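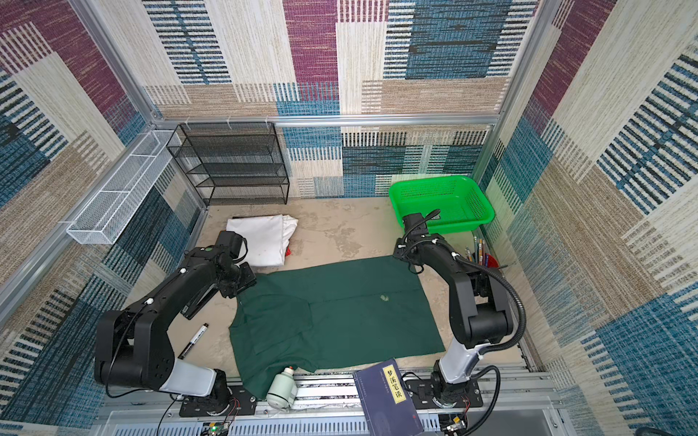
Según comenta un usuario de la versión anterior, el alta de un ornamento litúrgico en Clirnus se bloquea cuando la parroquia de origen ya no existe, y el manual no indicaba qué escribir en ese campo. El procedimiento revisado es el siguiente.

## Alta de una pieza textil de culto

Requisitos previos: sesión iniciada con perfil de editor y catálogo Enton sincronizado. La primera sincronización tarda unos cinco minutos.

1. Abra **Inventario > Textiles > Nueva ficha**.
2. Seleccione el tipo de pieza: casulla, dalmática, capa pluvial, frontal, paño de cáliz u otro.
3. Indique el templo de origen. Si fue suprimido o agregado a otro, marque **Entidad extinguida** y escriba el nombre con el que figura en el último documento conservado.
4. Introduzca anverso y forro como 2 registros vinculados, aunque procedan del mismo taller.
5. Rellene **Documento de procedencia** con signatura, folio y archivo. Límite del campo: 58 caracteres.
6. Pulse **Guardar como borrador**.

**Nota.** La tradición oral se anota en **Observaciones**. El sistema no la admite como documento de procedencia.

**Precaución.** Una ficha validada no puede borrarse — solo anularse, y la anulación queda en el historial.

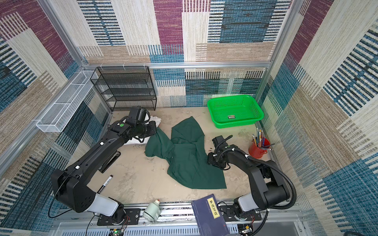 *Figura 2. Paño blanco sobre la superficie de trabajo.*

## Emisión del certificado

El certificado acredita que la pieza está inscrita. No acredita antigüedad ni uso en una ceremonia determinada, y no autoriza la venta.

1. Abra el borrador y pulse **Validar**. Los campos incompletos aparecen en rojo.
2. Elija la plantilla Dahlgren (una página) o la plantilla Mindgate (con anexo documental).
3. Solicite las 2 firmas: la del responsable del inventario y la de la autoridad que custodia el bien.
4. Exporte en PDF. El número de certificado se asigna en este momento y no se reutiliza.

**Precaución.** Si la pieza se fragmenta después de la emisión, anule el certificado y abra una ficha por fragmento. Las copias del certificado original no amparan los fragmentos.
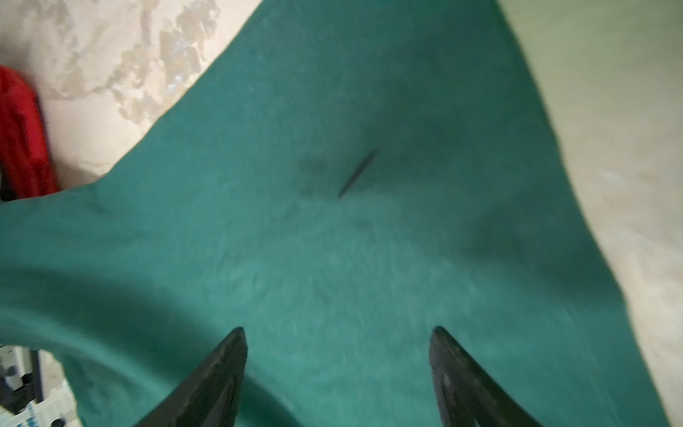

¿Puede emitirse un certificado para una pieza en préstamo?

Lo emite únicamente la entidad propietaria. La receptora registra la pieza como **Depósito temporal**, con fecha de devolución, y adjunta el certificado recibido.

## Modificación de una ficha validada

Las correcciones ortográficas se aplican desde **Editar > Menores**. Cualquier cambio de origen, datación o custodia exige una versión nueva y repetir el paso 3 de la emisión.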